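Villo Trail Notes

A text dataset on the waterfalls along the Villo trail, kept by Aldana Lagos. There are 232 entries and 447 walking notes. Each entry gives a name, a height in meters, the nearest parking, and an opinion about the parking.

Files

falls.csv: one row per waterfall
notes.txt: what walkers wrote, spelling intact
stitura.csv: the side trail to Stitura, kept apart until the two maps agree on where it is
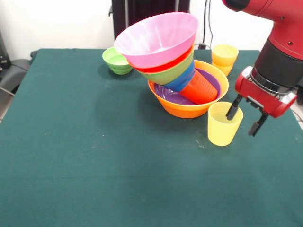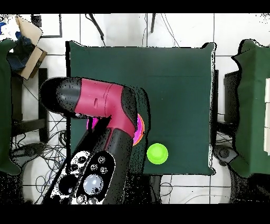

Known problems

Heights come from the signs, and the signs were put up by optimists. Trundus appears 3 times under different heights; pick the one you like. Row 1,984 is mentioned in an old note and has never existed. Entries marked "dry" were visited in December, when "frozen" would have been kinder.

Use

Free to copy, with credit. Please don't plan a hike from the distance column. Corrections are read on Saturday, after coffee.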